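Re: [teleop-users] Recording by hand or by remote -- which first?
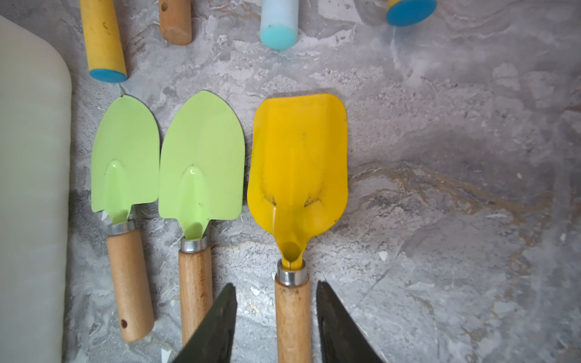 I'd start with remote, and I say so as the person who spent most of December arguing for the other side.

On December 14-something at 3:12 in the morning, a list member wrote:

> We have 200 demonstrations of picking up a garden tool by its
> wooden handle, all of them done by holding the arm and pushing
> it through the motion. The policy reaches well and closes badly.
> Would you throw them out and start over with the remote, or mix
> the two? Also, does anyone else's Edis leader arm drift?

Keep them. Ours were worse. When you push the arm around by hand you look at the tool with your own eyes and forget that the wrist camera has its own opinion. Go back through the wrist view just before each close and see whether both fingers and the handle are in it. We dropped any episode where they weren't, and that took a whole dull evening with the Jiltden viewer and a pot of coffee.

A yellow scoop next to a green trowel is a kindness, by the way. Two green trowels with their blades overlapping is where our operators began to disagree about which one they'd been told to get. Write the target into the episode label before you start, not after.

As for mixing, we did 3 remote episodes for every 2 by hand and stopped fiddling. Episode 3735 is still my favorite -- a perfect approach, a long pause, and then a firm grip on nothing.

Yes, the Edis drifts. Re-zero it after lunch.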